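# statehouse-bills: who signed whose bill

A table of bills from one state legislative session, with the party of every sponsor and cosponsor, so you can check claims of bipartisanship before repeating them. Press releases use the word freely. In this chamber it has been applied to a bill with 29 sponsors from one party and a single retiring member from the other.

Last touched Dec 2, 2021. The next session opens in January, and the file will go stale at its usual speed.

## What's in it

One row per bill, 452 rows, in `bills.csv`. The nicknames are the ones used in the hallway, and they live in their own column so you can ignore them.

| column | meaning |
|---|---|
| `bill_id` | chamber letter plus number, no space |
| `nickname` | what people call it, often blank |
| `lead_party` | party of the first sponsor |
| `cross_n` | sponsors from the other party |
| `last_action` | the clerk's wording, left alone |
| `stage` | my wording, see below |

`stage` takes one of five values: `filed`, `heard`, `floor`, `signed`, `resting`. The last one covers bills that were sent to a subcommittee and have not been seen since. The clerk calls these "pending." I have met some of them and they are not pending.

## Where it came from

The daily journals, which are published as PDFs of scanned paper that somebody printed from a perfectly good text file. The scraper, Otent, reads them and gets most names right. It has a long-standing belief that the member from Warkby is two people, one of them a comma. There is a fix in `patches/names.txt`, applied at build time.

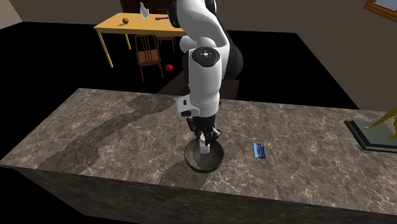
Party labels come from the members' roster as it stood on opening day. One senator switched in the middle of the session and is carried under the old label throughout, which makes the Starnby ferry bill look a good deal friendlier than it was. If that matters to you, filter on `switched = 1`.

## Building it

```
make fetch
make parse
make check
```

`make fetch` waits 50 seconds between requests. Please leave that alone. The server is old, and the person who answers the phone when it goes down knows my voice.

`make check` compares the totals with the clerk's year-end summary. It fails on 40 rows. Those are the rows where the summary and the journal disagree, and I sided with the journal. They're listed in `disputes.md` with page numbers and a certain amount of muttering.

## Known problems

- Amendments that replace an entire bill keep the old bill's sponsors. The Fiore amendment turned a dog licensing bill into a highway budget, and on paper the dog people still support it.
- Voice votes have no names attached. I did not guess.
- Cosponsors who withdrew are still counted if they withdrew after the first hearing.
- `cross_n` says nothing about how anybody voted. Signing on to a bill and then voting against it is legal and fairly popular.

## Using it

Public domain, as far as I can make it so. Credit is nice but optional. If you publish a chart, start the axis at zero or leave my name off it.

Corrections go to Evaristo Barbieri through the issue tracker, with a journal page number. Corrections from members' offices need a page number too.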